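Counter arm, pre-run checklist with my comments, rev 2

I keep a copy taped inside the cabinet door and another on my phone. If you're building something similar at home, take it and change whatever you like.

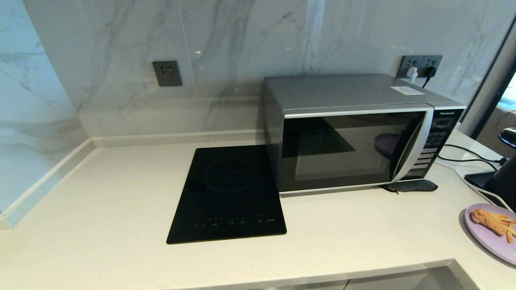

Zodwa Mahlangu went through the first version and wrote back that my electrical section came far too late, that she would want every cord checked before the arm gets any power at all, and could I please stop putting the stop button last. Fair enough! Both have moved up.

1. Stop button. OK.
Press it with the arm holding still, then again while it's moving slowly. Both times the joints should brake and stay put. I mounted mine on the side away from the arm so I never have to reach across (my first spot for it was terrible, you had to lean right over the elbow). Tested 18 times in a row this round and it caught every time.

2. Cords and outlets. Needs work.
Check every plug is pushed all the way in. Then follow each cord with your hand, arm powered off. The black cables looping over the counter by the microwave and the kettle are my weak point, and the white one too. A gripper finger will snag a loop like that and pull whatever is on the other end. I've bought clips and a strip of cord channel from Gunex but haven't stuck any of it down yet, so until I do, that side is a no-go zone in software.

3. No-go zones. OK, with a comment.
The Zilisau controller lets you draw boxes the arm can't enter. I have one for the kettle, one for the wall outlets, and a tall one over the induction cooktop. Redraw them any time an appliance gets moved, even a little. The cooktop and the microwave touch at one corner on my counter, so there's no gap to drive through, and the planner kept hunting for one until I merged the two boxes.

4. Cooktop. OK.
Burner off, and locked if yours has a lock. Touch controls will respond to things that aren't fingers, so keep the gripper well above that front strip.

5. Microwave door. Needs work.
Door task runs at the slowest speed setting only. Watch that the whole oven doesn't creep forward when the arm pulls. Check for anything flat tucked under the front edge before you start, it changes how the feet grip.

6. Food and plates. Fail, my fault.
All food off the counter before power-on. Yes, chicken and fries count. Crumbs get in the finger joints and grease on the pads ruins the grip numbers for the rest of the evening.

7. Base clamp and bolts. OK.
Quarter turn check on each bolt, then try to rock the base by hand. Hicham Fawzy lent me his torque wrench, which I should probably give back.

8. Log it.
Write down the run number and anything odd. I'm on run 114. The Timano gripper pads are due for a swap before the next long session, and I want the cord channel in by January.

Questions or corrections: use the contact form | © Sibiya Home Build Notes | Back to top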